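Re: [steam-l] Condensate drip and the flat lid problem

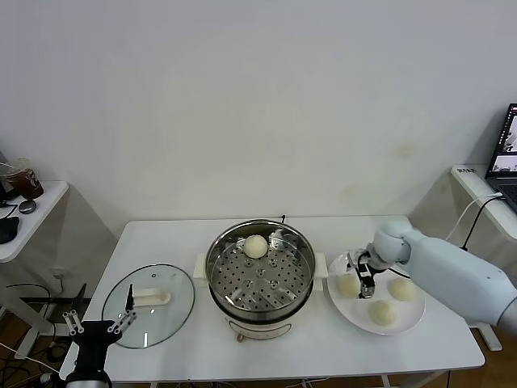
Round electric steamer, perforated steel tray, one bun, glass lid off to the left.

On Saturday a list member wrote:

> I have been following the Robles procedure for plain buns (120 g water
> to 13 g sugar, one rise, steam from cold) and I keep getting wrinkled
> tops with yellowish wet patches. The dough is fine when I bake it.
> Steamer is a Cluvier, glass lid, single tray. I cut the steaming time
> by two minutes and it made no difference. Is this the flour, the yeast
> or the lid? Someone at the Trenham workshop told me to add more baking
> powder, which I have not tried.

Leave the baking powder alone for now. You are describing two faults and they should be tested one at a time.

The wet patches are condensate. Glass runs cooler than the steam under it, water collects on the inside, and a shallow lid has no slope to carry it to the rim. It falls where it forms. A drop landing on the skin in the first few minutes gelatinizes the starch at that spot and keeps the gas cells under it from opening. The patch stays dense and dark however long you steam after that. Tie a cotton cloth under the lid with the corners knotted over the handle, well clear of the base. Wring it out and dry it between batches, or the second batch will drip worse than the first.

The wrinkling is more likely overproofing or a fast pressure drop at the end. To separate them, look at when it happens. If the tops are already uneven before you lift the lid, shorten the rise. If they are smooth through the glass and collapse in the first minute of air, the cause is at the end of the cycle. Turn the control off, wait four minutes, tilt the lid a finger's width away from you, wait one more minute, then remove it.

On starting from cold: the Robles sheet assumes a slow heater. Mine reaches full steam quickly, so the dough gets very little of the extra rise the procedure counts on. I ran the same dough both ways in November. Cold start with a 35-minute rise gave good volume and a slightly coarse crumb. Hot start needed closer to 50 minutes on the bench and gave a finer one. I use the hot start now, but either works if the rise is matched to it.

Flour matters less than the archive suggests. I have used the Brukthorpe low-protein and ordinary all-purpose with the same water, and the difference was mostly color. The all-purpose dough needs a longer rest before shaping.

Two smaller points. Weigh the pieces. At 93 g the center lags the outside enough that the timing in the sheet is wrong; I would go down to half that until the tops are right. And put a square of parchment under each piece – a perforated tray will print its pattern into a soft base.

If you want to change only one thing first, change the lid cloth and keep everything else as you had it, including the original time. Post the result with dough temperature at the end of kneading. You did not give one, and without it I can't say much more about the rise.

The earlier thread on bamboo versus metal is message 119 in the archive. The part about lid height applies to your case, the rest can be skipped.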